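Assunta Parisi had kept the boarding house on Coston Street for 17 years, and in all that time she had never once managed to get a lodger out of bed before the kettle boiled. So on Tuesday, when she came down in her slippers and found old Mr Kovach already at the table, buttoned up to the chin and with his hat on his knee, she thought at first that somebody must have died.

"I've had a letter," he said, and pushed it across to her, past the marmalade. "From my sister, in Turier. She wants to know if I still play."
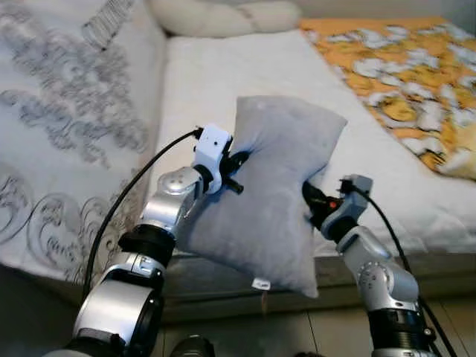 Well, Assunta had dusted that accordion case every week and never heard a note out of it (she had rather supposed it was full of papers). She poured the tea, and gave him the good cup, the one with the blue rim, and sat down across from him, though the bread wanted seeing to.

"And do you?" she asked.

He turned his hat round, and round again. Upstairs young Valentini's alarm went off and was thumped quiet.

"There's a train at 2," said Mr Kovach. "I thought I might practise first, if you don't mind the noise."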